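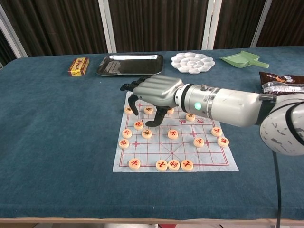 Rutkowska wrote under my last post that I'm being unfair to subscription board game boxes and that 30 dollars a month is less than a night out. Fine. Let me be unfair at more length.

The pitch, if you missed it: Lindetti mails you "a classic game from somewhere in the world" every month. June was xiangqi, Chinese chess. Paper board, pieces, a leaflet. I like xiangqi a lot. I've played it badly for years. So this was the box I was supposed to love.

The leaflet says you can "master the game in an evening." You can learn how the horse moves in an evening. You can learn that the elephant doesn't cross the river. Then you lose every game for a year to anyone who grew up with it.

It also calls the cannon "similar to a rook." It moves like one. It captures by jumping over a piece, any piece, yours or theirs, and that changes the entire opening. If you teach people the rook part and put the jump in a footnote, they're going to have a bad first game and blame the game.

No mention at all of the flying general rule. The two generals can't face each other down an open file. Half the endgames you'll ever play depend on that. I read the leaflet twice looking for it.

And stalemate! In xiangqi if you have no legal move, you lose. Western chess players assume it's a draw. Who did they think was buying this?

Now the money. Paper set is fine, I've got nothing against paper. A paper board folds into a coat pocket and if you spill coffee on it you're out pocket change. But Lindetti's price isn't a paper price. The grocery on my corner has sets with the same kind of board for a lot less, and the woman at the register will tell you your opening is bad for free.

Somebody always says "you're paying for the curation." Curation of what? Go, xiangqi, mancala, backgammon. That's a list. You could write it on your hand.

Next complaint, and it's the one I care about. They claim their app, Rarano, has "a community of players at every level." I logged in at 9 p.m. and there were 24 people online across every game they sell. My first opponent answered within a second on every move and never once used the chat. Draw your own conclusions. I've drawn mine.

They also say 155 clubs have "partnered" with them. I asked at the club I go to in Testalside, which is on the list. They got an email once. They didn't answer it.

Do I think it's a scam? No. You pay, a game shows up. I think it's a gift for people who like the idea of owning games, and I've been that person, I have the shelf to prove it.

What I'd do with the money: buy one cheap set. Print the rules from any decent xiangqi site, there are several. Find one person who'll play you every week. Play nearly 700 games. You'll still hang your chariot but you'll know why.

Yes, I canceled. It took four screens and a survey. The survey asked if I'd "completed my journey with xiangqi." I picked other.

Will report back if the July box shows up anyway.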